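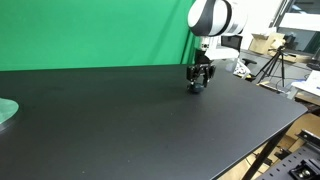 Chapter 4: A Morning at Hutchins

Before we get into any of the arithmetic of grasping, I would like you to come along on a visit. Every April the Hutchins workshop opens its doors, and our class spent a happy morning there watching a robot arm handle small things on a black table — and asking, I'm afraid, a great many questions.

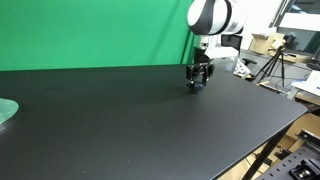
Delphine Oyelaran wondered aloud why a person can pick up a pebble without looking, while a machine needs a whole program to do it. It is a lovely question, and most of this chapter grows out of it. Think of the last thing you lifted: you chose a side to come from, you opened your hand wide enough, and you squeezed only as hard as you had to.

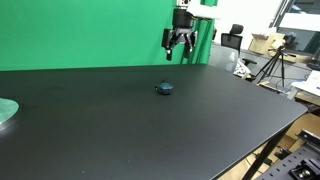 Those same choices have to be spelled out for a gripper, one after another, and we'll take them in that order. Section 4.1 deals with the approach, and Section 4.2 with how far to open the fingers.

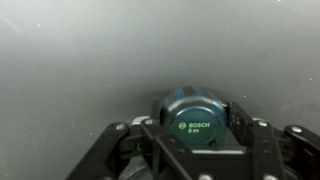
Section 4.3 is the long one, on grip force, so bring a pencil and allow yourself 30 minutes for the first reading.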